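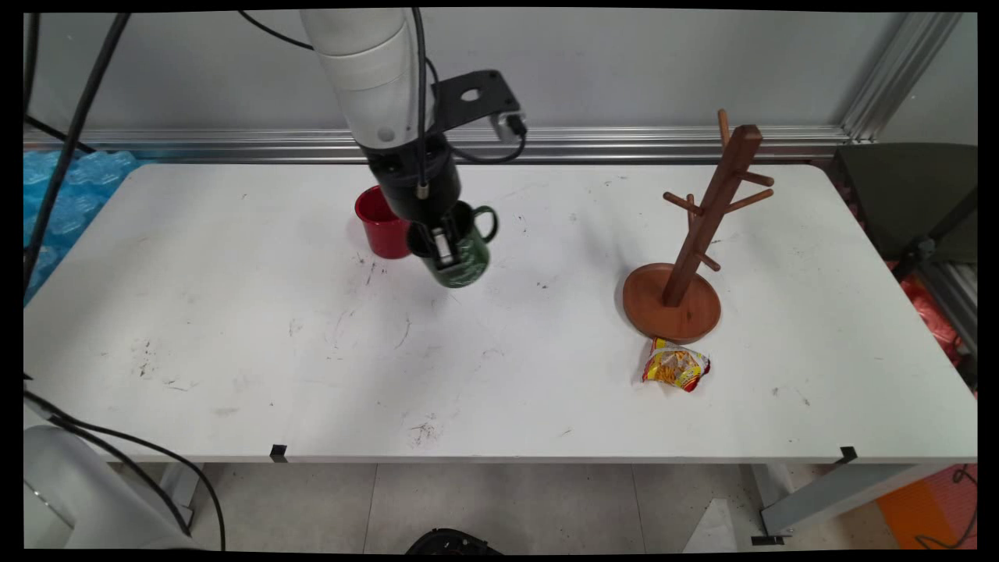

Last edited: June 7, 2023

Community > Kitchen & Dining > Small Storage

Wooden mug tree leans with no mugs on it

I have a dark brown mug tree, round base with a raised rim, one square post and short pegs. The post leans a little to the right even when it's empty. I want to keep two mugs on it, a red one and a dark green one. Will it tip? It also has to sit on a white table that already has marks all over it.

cliltisdale_356
Turn it over first. On most of these a single screw holds the post from underneath. Tighten it a quarter turn. If it still leans, take the post off, put wood glue in the joint and leave it overnight standing straight. Two mugs should be fine after that – hang them on the lower pegs, on opposite sides.

mugshelf101
just get hooks

Bistavmont
Agree about the screw. Stick felt pads under the base too. For gray or black marks on a white top, try baking soda and a damp cloth on a small spot first. Scratches won't come out that way.

Filed under: mug racks, wobbly things, table care

We use cookies to remember your settings. Accept | Manage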